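Dernero Bench Rules Pack review: a fat ring binder that made our simulated kitchen a lot less daft

I've been putting off writing this one, mostly because reviewing a rulebook feels a bit like reviewing a phone directory. But I've now lived with the Dernero Bench Rules Pack since January, I've scribbled all over it, I've argued with it, and I've dropped it on my foot once (it's heavy!). So here goes.

First, what you get. The pack is a set of good practice rules for small teams who teach two-armed robots to do household jobs, mostly in simulation and then, if all goes well, on a real bench. There's a printed binder, a folder of checklists you can edit, and a little checking tool that reads your scene files and grumbles at you. The binder has 88 rules in it, split into 9 chapters. It costs 400 euros for a team licence, and yes, I winced too. It isn't an official standard and it doesn't pretend to be one. You can't wave it at a safety inspector. Think of it more as the notes you wish the person before you had left behind.

We're a small outfit. There's me, there's Urho Lehtinen on the software side, and a couple of students who come and go. We build kitchen tasks: put the can on the tray, move the vegetable to the board, that sort of thing. Before the pack, our rules lived in Urho's head and in a text file called rules_new_new. I'm not proud of it.

Getting started

Setting up took me an afternoon. The checking tool installed without any drama on my machine, and on Urho's after a bit of swearing about a missing font, which I still don't understand (why does a scene checker need a font?). You point it at a folder, it reads through the lot and you get a report with the rule numbers down the side. The report is plain and easy to follow. I would have liked a way to sort it by how serious the problem is, because a missing author name and an arm starting its run inside a table get exactly the same little orange flag.

The binder opens with naming and record keeping, and I very nearly skipped it. Glad I didn't. Rule 4 says that every object in a scene has to have one name, and that the name has to be the same in the scene file, the task instruction and the log. Sounds obvious, doesn't it? We had a can that was "can" in one place, "tin" in another and "cylinder_b" in a third. The first report we ran was mostly that, over and over, page after page of it. Embarrassing, but we fixed it in a morning and it has saved us no end of bother.

The chapter on layouts

This is the best part of the whole thing and I'd nearly pay the money for it alone. It deals with how you put objects on a worktop before a run, and it's full of stuff that I half knew and had never written down. Vary the angle of things as well as where they sit. Keep the things the robot doesn't need in the scene, so it learns to leave them alone. Don't let every can stand upright just because upright is easier. That last one stung a bit. We'd been standing everything up like a shop shelf for months, and a good share of our newer scenes now have things lying on their sides.

There's a nice rule about colour too. If the target and something near it are the same colour, you have to say so in the scene notes, and you have to run a matching set where they're different. We do a lot of red on red, a can and a pepper sharing a chopping board for instance, and without the matching set you really can't tell whether the arm is going for the shape or just going for red.

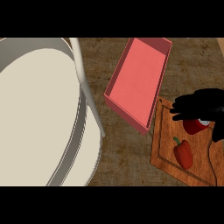 Where I part ways with the binder is the bit on clearances. It wants a fixed gap between the gripper and anything that isn't the target at the start of the approach, and it gives one number for every kind of gripper. Ours has chunky rounded fingers and it needs more room than the number allows for. Slavica Yordanov, who looks after the real bench at Koskela and has far more patience than I do, wrote to Dernero and asked where the number came from. They answered quickly and politely and said it was drawn from their own slim two-finger hardware. Fair enough, but then put that on the page! She's pencilled a bigger figure into our copy and we've set the tool to use it. You can override any rule as long as you type in a reason, and the reason is printed in every report after that. I love this feature. It has stopped me from overriding things out of sheer laziness more times than I'd like to admit.

The hand guidance chapter

When one of us is driving the arms to record a demonstration, the pack has a short list of manners, and they're good ones. I've copied the ones we've kept on the wall:

Say out loud what the task is before you start, in the same words as the instruction file.
Stop the recording if you change your mind halfway. Don't steer your way out of it.
Keep the arm you aren't using out of the working area.
Pause before closing the gripper, long enough to see that the fingers are where you think they are.
Mark a bad take as bad straight away. Don't leave it for the end of the session.
Swap drivers after an hour.

The one about pausing before you close is my favourite. I used to swoop in and grab, and my recordings looked like somebody snatching the last biscuit. The pause feels silly for a day or two and then you stop noticing. The one about swapping drivers we mostly ignore when it's only me in, obviously, though I do get up and make tea.

I wasn't so keen on the section about marking takes as good, bad or partial. Three labels sound simple enough, but the binder spends two pages on "partial" and I came out the other side knowing less than when I went in. If the can ends up on the tray but has rolled against the side, is that partial? What if it was the pepper that got nudged? Urho and I labelled the same batch separately to see how we'd get on, and we disagreed on 3 takes, all of them "partial" according to one of us. We've dropped the label and write a short note instead. The tool complains. We've typed in our reason.

From simulation to the real bench

I can only say so much here, as our own bench time is limited. The rules for moving a task across are sensible and a bit stern. You run the thing slowly first. You have a person within reach of the stop button, and that person does nothing else, so no checking your phone and no holding the laptop. You write down every difference you can spot between the simulated worktop and the real one before the first run, and then you add to that list as you go. Slavica made us do the list properly and it was eye-opening. Our real sink sits lower than the one in our files, the real boards slide about unless you put something grippy under them, and real peppers are all different, the cheeky things.

What the chapter lacks is anything much about cleaning. If you work with actual food there ought to be a page on wiping down the gripper and what you can safely wipe it with, and there's a single sentence telling you to follow the maker's advice. For a kitchen-minded rulebook that's thin.

How it compares

I've used one other thing like it, the Gradoteo starter guide, which is cheaper and comes as a download only. Gradoteo is friendlier to read and has far better drawings. If you're a student or you're working alone I'd probably start there. But it hasn't got a checker, and I now know from experience that a rule without a checker is a rule I'll follow until about lunchtime. There's also the Aranow template set, which a friend swears by. I've only had a flick through, so I won't mark it, but it seemed to be mainly forms.

The binder itself

A quick moan. The rings don't close flush, so the pages catch when you turn them, and the first chapter in ours is already tearing at the holes. For this money I'd expect something sturdier, or at least card dividers. The type is small. The index is excellent, I'll give them that, and somebody has clearly taken care over it. You can look up "tray" and find every rule that touches on trays, which I've done more often than you'd think.

Updates come by email as replacement pages that you print yourself. We've had one lot so far. I printed them, put them on my desk and found them three weeks later under a plant, so we were working from the old pages all that time while the tool had moved on to the new ones. My own fault, but a note in the report saying "your binder is out of date" would be a kindness.

Would I buy it again?

For a team of two or more, yes, I would. The layout chapter and the checker have changed how we work, our scenes are more varied and our logs finally make sense to people who aren't Urho. If you're on your own, try to borrow a copy first and see if you get on with the tone, which can be a touch headmasterly. And if your gripper is anything other than a slim one, go straight to the clearance page and put your own number in before you run a single scene.

Good: layout rules, overrides with a written reason, the index, quick replies from support.

Not so good: one clearance figure for every gripper, the muddle over partial takes, next to nothing on cleaning, flimsy rings.

I'm giving it four out of five. I'd have gone to four and a half with a better binder. If anybody has found a decent way of dealing with the partial takes, please do leave a comment, as I'd love to stop typing the same reason into that box.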